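I got to Wadbridge at 2 in the afternoon, which left me just enough time to circle the wrong parking lot twice before finding the old Dahlgren mill. I'd wanted to see this place for ages! Our own group back in Aler has been eyeing an empty school for years, and Dahlgren is the building everybody tells us to go look at.

Quick background for anyone new here: the neighborhood took the mill over on a long lease after it had sat boarded up for 13 years. They sold community shares at $100 apiece and ended up with 1,259 members, most of them living close enough to walk over. The open day in May was their first with every floor unlocked, so I picked a good one.
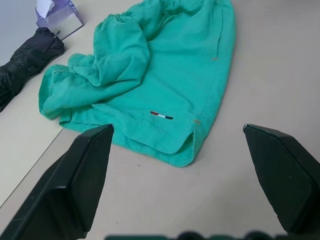
Teal-green fabric on the tabletop, bunched up at the waistband.

The ground floor is the busy part, with a cafe, a tool library and a big room anybody can book by the hour (I had the lemon cake and then, well, I had it again). Upstairs is where the rent comes from. Urkus, the bike repair co-op, has taken two of the units and signed up before the heat was even working, bless them. The rest go to small tenants on one-year terms, and there's a waiting list taped up by the stairs.

I asked a lot of nosy questions about the roof. It ate most of the first year's money, and they told me flat out they should have gotten a second survey before signing the lease.

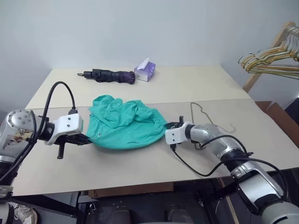
I wrote that one down and underlined it, because our school has a flat roof too and I already lie awake over it. They also said to get the insurance quote early, and to ask the city who pays for the boundary wall. We hadn't thought about the wall at all!

The last stop was the top floor, up a very steep set of stairs (an elevator is next on their list, and they're still raising money for it). The view over the river is lovely, and I stayed up there chatting until they started stacking chairs.
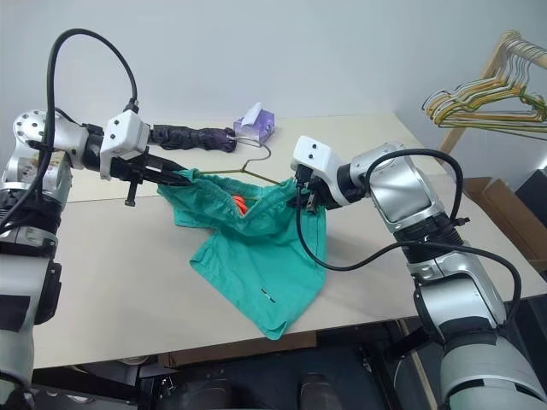

Teal-green shorts and a wire hanger.

I came home with a copy of their lease summary and a sample share offer, and I'll bring both to our next meeting. If you want to ride along when I go back in the fall, send me a note, I've got room in the car.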